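The break room sink at Onomside's second-floor office is back in service, and the great dish dispute of November may be nearing its end.

Under rules posted by the office team, cups go on the metal rack over the left basin. The right basin stays clear, a policy that drew 79 replies to a single email, several of them in capital letters.
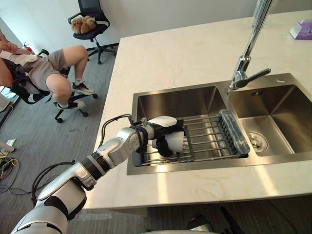
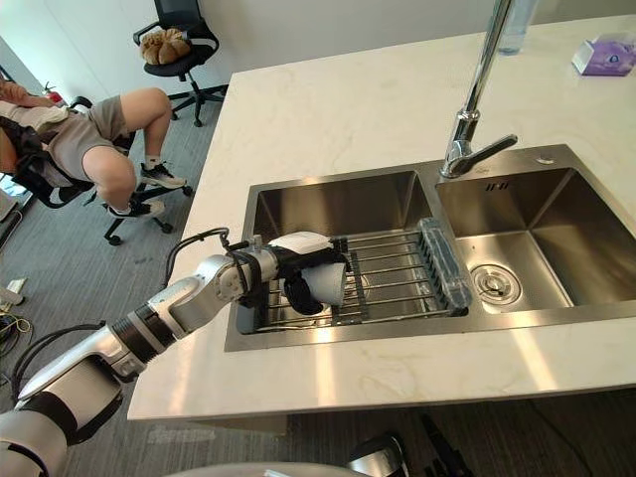
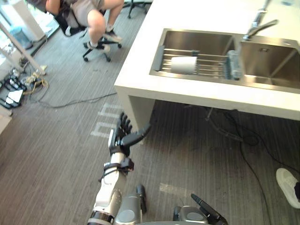 The left basin for the rack, the right one for nothing at all.

Staff had been without a kitchen for 3 weeks while Barbosa, the plumbing contractor, replaced the drain line. The bill came to $578, not counting the paper plates. During the closure, cups were rinsed in the restroom down the hall, and relations with the neighbors at Windari cooled a little.

The new rules also forbid soaking, a term the email defines as leaving a pan overnight and hoping. Anything left in the right basin after 2 p.m. goes into a box by the copier. By Monday's standards of conduct, the box is expected to fill quickly.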